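Stage & Screen > Musicals > Guides > Audition Help
Home News Reviews Guides Forum Contact
Print this page | E-mail to a friend

How to cut a song down to 16 bars for a musical theatre audition

I've been putting off writing this one for ages, but pantomime season always seems to bring a flood of messages asking how on earth you squash a whole song into half a minute. So grab your sheet music and a pencil (not a pen, please!) and let's get on with it.
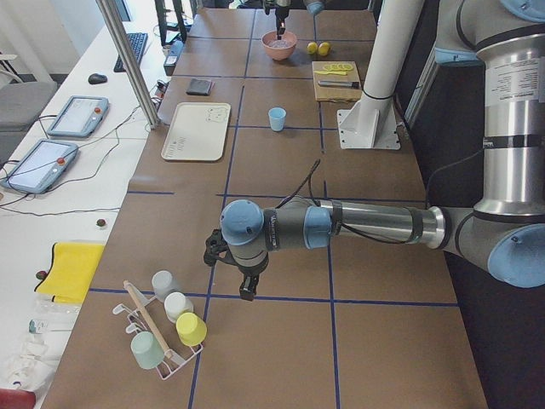
First, find the bit you'd sing in the kitchen. For most songs it's the last chorus, or the build just before it. When I auditioned for the Wurnari Players I had a ballad that ran to 84 bars, and I tried to keep a little of everything. It was a mess. Pick one section and stick with it.

Next, count backwards from the final note. Put a light mark at bar 16, then sing from there. Does it start in the middle of a sentence? Move the mark a bar or two until the words make sense. Most panels won't mind 18, but the one at the Robles Theatre stopped me dead on the last beat, so have a strict version ready too.

Now sort out your way in. A single bar of piano is plenty, or just a bell note if you're confident. Write "START" in big letters, and cross out anything you're not singing so the pianist can't wander into it.

If you have to jump over a section, check the key on both sides of the jump! I once skipped from bar 14 to bar 63 without looking and came in beautifully, in completely the wrong key.

Then tape the pages side by side, or pop them in a folder with no shiny pockets, as those catch the light something rotten. I use an old Rekgate ring binder that's held together by hope.

Last thing: sing the cut 10 times over with a piano track before the day. Start the track cold each time, walk in, say your name and go. It feels daft in your own living room, but your nerves will thank you for it.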